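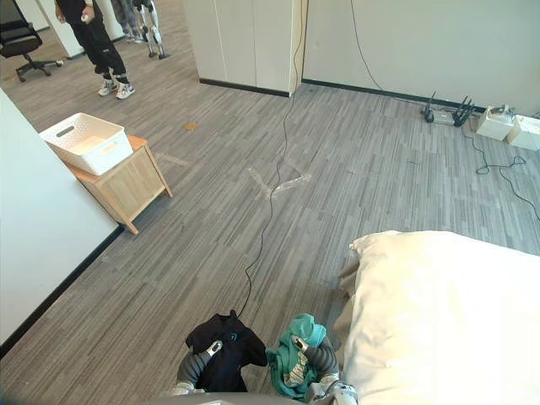 The Jundover Residence offers furnished bedrooms to visiting staff and trainees of the Skarness Institute. The rooms were refurnished in September. Each bedroom is supplied with a bed and bedding, a low nightstand and a set of cabinets. Floors are finished in carpet tile, in streaked shades of grey with a black baseboard at the wall. The light wooden nightstand stands on four short legs, and the white plastic basket kept on top has a handle slot at its end, so it can be carried to the laundry room with small items such as socks and washcloths. Larger garments, among them hooded tops and jackets like the black one near the bed, should be sorted by color before they are taken down.

Laundry and Clothing Care

Residents are responsible for their own clothing and are asked to keep garments off the floor on inspection mornings. The laundry room is on the lower level of the Kovács Wing and holds 9 washers. A standard wash cycle takes some 60 minutes. Ribbed and knitted pieces should be laid flat to dry and should not be placed on the heated rails.

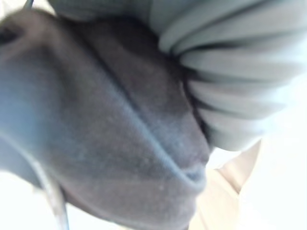

Dark grey fabric with a raised seam, and paler ribbed or pleated material beside it.

Garments with thick seams dry slowly and should be checked by hand before they are put away. Hangers and additional baskets may be requested at the Rimo Desk, extension 873. Items left in the laundry room overnight are moved to the shelves in Room 82, where they may be collected during desk hours.

Page last updated 03/10/2024.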